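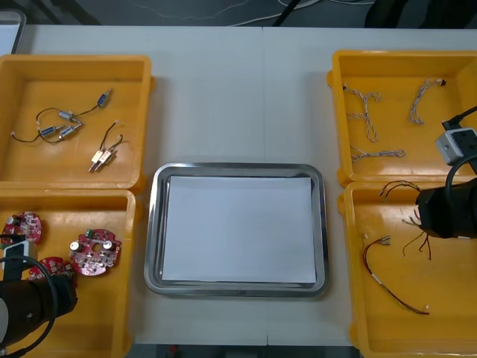
How do I stop small parts going missing when I take something apart?

Give every stage of the job its own container before you pick up a screwdriver, and don't let anything touch the bench unless it's on its way to one of them. I resisted this for years because it felt fussy, and for years I had a coffee tin full of screws that belonged to things I no longer owned.

I've been mending bits and pieces for myself and half my street for long enough now that people ask me how I keep track of it all (badly, to begin with!). So these are the habits that have stuck, in no special order.

Work left to right

The first things off go in the container on the left, the next lot beside it, and so on. When you put the thing back together you just go the other way. I don't label anything for a short job. For a longer one, where I know I'll be called away to the phone or the oven, I put a scrap of masking tape on each container with a word or two, like "back panel" or "under handle". Write it in capitals. My joined-up writing is hopeless after a day and I once spent an evening looking for a "bungle washer".

Paper under the fiddly bits

Plain paper is the cheapest bench mat going. Little springs and circlips show up on it, and you can draw round a part and scribble next to the outline which way up it was. When you've finished, fold the sheet and tip any leftovers straight into a jar. I bought a box of 100 sheets of kitchen parchment for this and it was a waste, everything slid about. Ordinary printer paper is much better, and the back of an old letter is better still as it's free.

Wet things and greasy things want their own tray, mind. Don't put an oily gear in with the clean screws, you'll be wiping the lot.

Match the screw to the hole

If the screws are different lengths, push each one back into its own hole as soon as the cover is off. It takes a moment and you can't mix them up. Where that won't work, stick them through a piece of card in the same pattern as the holes. I did this with my old Bestel sewing machine, which has 6 screws in the base and no two the same, and the card is still in the drawer with the manual, ready for next time.
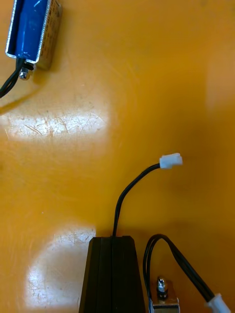

Clean the surface before you start, and again halfway

Crumbs of old grease and swarf get everywhere, and they are what scratches a nice top. I go over mine with a damp cloth and a drop of washing-up liquid, then a dry one. For sticky tape residue I use a dab of cooking oil, left for a few minutes, then the soapy cloth again. Scouring powder is a terrible idea on anything shiny. Fine scratches don't matter on a work table, but you'll mind very much if you've borrowed the dining one!

Light from the side

An overhead bulb is fine for finding your tea. For finding a dropped grub screw, lay a torch flat on the floor and sweep it round slowly, and the thing throws a shadow much bigger than itself. Jairo Alvarado taught me that one when we were both on our knees looking for the spring out of his Brarberg toaster. It was in his turn-up.

If the torch fails, stretch an old pair of tights over the vacuum nozzle, hold it on with an elastic band and go over the carpet. Whatever you've lost gets stuck to the tights and doesn't vanish into the bag.

Photograph the wiring

Unplug it first, obviously, and leave anything with a big capacitor in it to somebody trained. For simple low-voltage bits, take a picture on your phone before you pull off a single connector, and then another from the opposite side. My camera roll has 476 photos of the insides of things and three of my sister's wedding.

Keep a leftovers jar, but only one

Odd screws, spare washers, the funny little key that came with the Lakatos shelves, it all goes in the same jar. When the jar is full I tip it out in the garden on a dry afternoon and have a sort. Last June I counted, for my own amusement, and there were 963 items in it. I kept a handful of the good brass ones and took the rest to the metal bin at the tip.

What I use for containers

Anything shallow with sides you can get your fingers down. Margarine tubs are too deep and they tip over if you so much as sneeze. Old baking tins are good, and so are the lids of biscuit tins. I do like the Irkeck drawer trays too, though they've gone up in price and the dark ones are useless for black screws.

Updated 7/30/21: several of you wrote in to recommend a muffin tin. I've tried it and you're right, it's very good for screws, though a pig to get the last washer out of. A teaspoon helps.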